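Bondero says its gray bins will outlast the cardboard. Shops aren't so sure

Bondero, the mail-order housewares seller, will stop using cardboard cartons to move loose goods between its Roneck warehouse and its shops in August, and will switch to rigid gray bins that go back and forth on the same trucks. The company calls the plan its biggest cut in packing waste to date. It has not said how much waste it makes now.

The announcement, sent to suppliers on Saturday, runs to 17 pages. Three of them deal with the bins themselves. Most of the rest is about labels, delivery slots and the charges suppliers will face if a bin goes missing while it is in their hands.

"We are taking a throwaway item out of the building for good," said Mireille Baudry, who runs packing at Roneck. She said each bin should last for years of daily use but declined to give a number, saying it would depend on what went into them.

What goes into them is the question several suppliers have been asking. Bondero plans to use the bins for small unboxed goods such as jar lids, drawer knobs and bath bottles, which until now have traveled in cartons with paper between the layers. There will be no paper in the bins. The company says the goods will be packed closely enough to stay put.

Gaëtan Pons, whose firm Besnard ships glass stoppers and kitchen jars to Bondero, said he had heard that before. "A full bin is fine. The trouble is the half-full one on a Friday afternoon, and there are plenty of those," he said. Besnard asked for a trial with its own goods before signing up and was told the earlier trial had been enough.

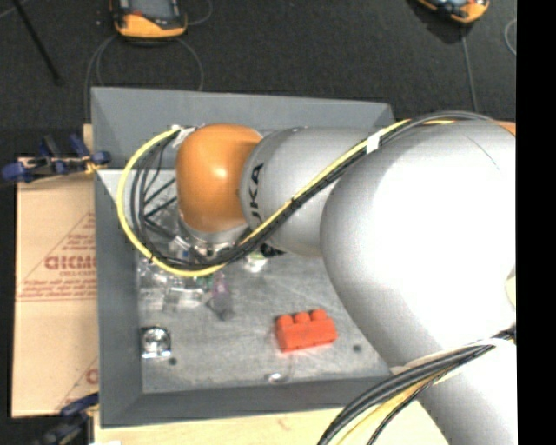 The earlier trial covered 30 bins and lasted three weeks, all of it inside the Roneck building. No bin went out on a truck. Bondero's summary says there was "no meaningful loss of quality" in the goods, though it doesn't say what would have counted as meaningful, and it has little to say about the condition of the bins. The model in daily use there is a plain rectangular one with flat gray sides that slope inward, and its bottom is visibly worn. Baudry said wear of that kind was on the surface only and had no effect on strength. Asked whether anyone had tested that, she said the maker had.

The maker, Mandska, confirmed that it tests its bins for weight and stacking but would not share results, which it said belonged to its customers. Bondero said they belonged to Mandska.

The sloping sides are another sore point. They let empty bins nest inside one another, and Bondero says this will save space on the trip back. It also means a bin holds less at the bottom than at the top, and a row of them leaves gaps that square cartons don't. Keir Hepburn, who books trucks for four of the suppliers, expects to pay for those gaps. "They've done the sums for the empty ride. I'd like to see the ones for the full ride," he said.

Bondero said truck costs would be "broadly neutral" and would be looked at again after the first season. It did not offer to cover any increase in the meantime.

Shop staff have their own doubts. Consuelo Condori, who manages a Bondero shop with a stockroom she describes as a wide hallway, said cartons at least could be flattened and taken out the same night. Bins have to be wiped down, nested and kept somewhere until the next truck. Her shop gets one on Tuesdays. "I asked where they were supposed to go until then, and I got sent a picture of a much bigger stockroom," she said.

Baptiste Charpentier, a spokesman for Bondero, said the company was listening to shops and that smaller sites could apply for a second weekly pickup. He could not say how many would get one, or who would decide. Suppliers have until the end of the month to return the signed terms, and Pons said his copy was still on his desk.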